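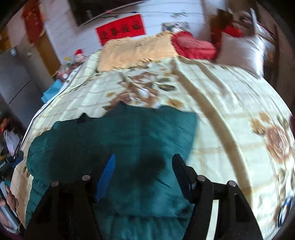 Figure 6-1. Plindent hand-held gripper over a garment laid flat on a bed

6.2 Fault 321: jaws do not release fabric

Fault 321 is reported when the jaws of the Plindent gripper have been commanded open and the position sensor does not register movement within the permitted time. The fault is most often met during work on clothing and bedding, where loose material can be drawn between a pad and the linkage behind it. The procedure below applies to all units supplied with the Sadavau handle. Units fitted with the older Koledow handle are covered in the supplement.

CAUTION: The jaws may open or close without warning while the fault is present. Keep fingers, hair, cords and sleeves clear of the jaws and of the linkages on both sides until step 3 has been completed.

CAUTION: Do not pull the fabric free. Pulling may damage the garment and may bend the link pins.

To clear the fault:

1. Release the trigger and hold the gripper still. Do not lift it away from the work surface.
2. Press the stop button on the handle. The drive is disabled and the status light turns amber.
3. Disconnect the battery lead and wait until the status light goes out.
4. Support the weight of the gripper with one hand so that the fabric is not under tension.
5. Turn the manual release at the base of the jaws anticlockwise until both jaws move outwards. If the release cannot be turned by hand, stop and contact the service desk. Do not use pliers.
6. Ease the fabric out in the direction in which it entered.
7. Inspect both pads and all pivots for threads, lint and torn stitching. Remove any debris with the brush supplied.
8. Reconnect the battery lead and run the open and close test with nothing between the jaws.

If fault 321 returns during the test, withdraw the unit from use and attach a service label.

6.3 Resuming work after the fault
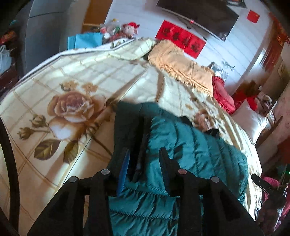 Padded clothing requires particular care when work is resumed, as the filling compresses under load and springs back when the jaws part. A quilted garment should be spread out so that its padded bands can be seen before a grip is attempted. Position the gripper with the jaws apart and the middle of the garment visible between them, as shown with the teal garment, and check that no part of the cloth lies behind the ribbed blue pad. Close the jaws slowly on a single fold. Lift by roughly 100 mm, lower again and release. Normal work may continue once the fold has been released cleanly on 2 successive attempts.

Note: Where a second gripper is in use at the same bed, its operator must stop work and keep clear until the test lift has been completed.

6.4 Reporting

Each occurrence of fault 321 must be entered in the equipment log, with the serial number of the unit, the type of fabric and the condition of the pads. Repeated occurrences on one unit should be referred to Anjana Akanda at the Mollah service desk. Pads removed from the unit should be kept for inspection.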